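Bench assemblers and kit packers wanted, Ziltidberg workshop

Plivano is taking on 2 people for the small electronics bench at our Ziltidberg workshop. The work is sorting, laying out and packing round control boards and the small wired parts that go with them. Shifts are 9 to 3, Monday through Thursday. We will train you, and you do not need a degree or a certificate.

What you will do:
Keep the yellow bins stocked and sorted, one kind of part to a bin.
Lay boards on the paper-lined steel tray for checking.
Look over connectors and terminal blocks and set aside any board with a bent or missing part.
Keep leads untangled so the plugs can be reached.
Fill in the count sheet at the end of each shift.

A typical order is 60 boards. Some go out alone and some go out with wired parts in the same box.

Boards and parts at the bench:
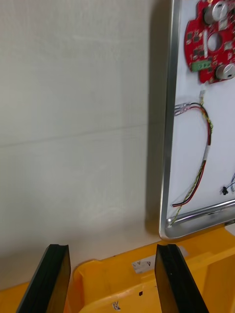
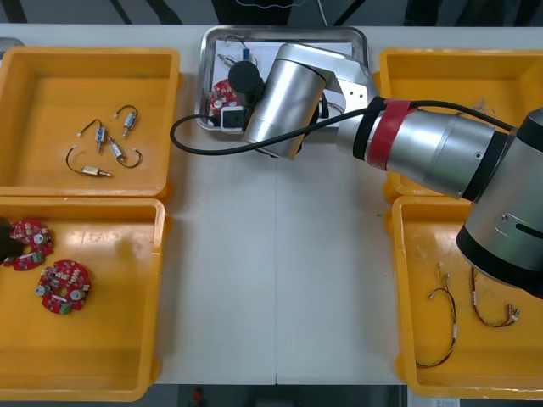
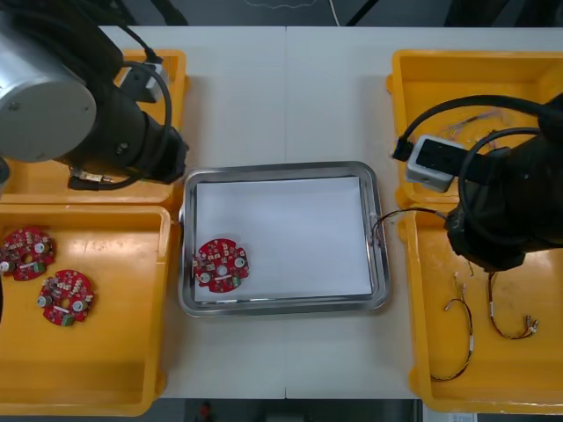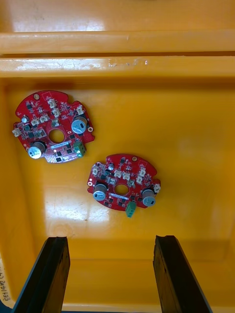
Gert Buthelezi adds that the leads take more patience than the boards do, and that new people should expect to be slow for the first couple of weeks. Speed is not scored during training.

You should be able to sit or stand at a table for most of a shift, handle small parts with both hands, and tell wire colors apart. Soldering experience is useful but not required. If you have packed for Litora or Masilela before, say so in your application, as our count sheets are laid out the same way.

To apply, send a short note about past work and the days you can start to the Plivano front desk by Friday, December 8, 2023. Bench trials last 2 hours and are paid. Training begins December 11.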